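3 min read

Read the Clolport police oversight report last night, all 123 pages. A few posts, and I'm not in a generous mood.

The department says complaints against officers are down since May. Down from what? The report gives a percentage and no starting number. I had to dig through the appendix to find it: 1273 complaints over five years.

Of the ones marked "closed," a good share were closed because the person filing didn't call back within ten days. That goes in the same column as "cleared." I wouldn't call those the same thing.

Chief Van Dusen told the city council that every officer with repeat complaints gets a review. Fine. Who does the review? Page 88 says it's the officer's own supervisor - the same one who signed off on the reports in the first place.

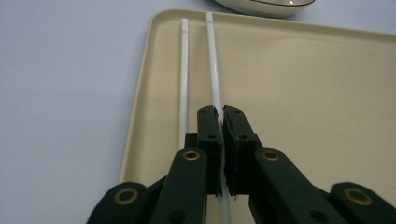 Nazanin Rashti replied that I'm being unfair, that the old system had no reviews at all and a weak one still leaves a paper trail a lawyer can ask for. OK, true. But the city fought to keep that paper trail sealed in the Hesano case, and won.

Also, the survey. "Residents report high trust in police." They asked around 100 people, at a department open house. Who goes to a police open house?

Everett Mercado asked the council for the names of the outside firm that checked the numbers. He got a letter saying the check was "internal at this stage." So there's no outside firm yet.

The council votes on the new contract before the full data comes out. I've asked the clerk why - will post the answer if I get one.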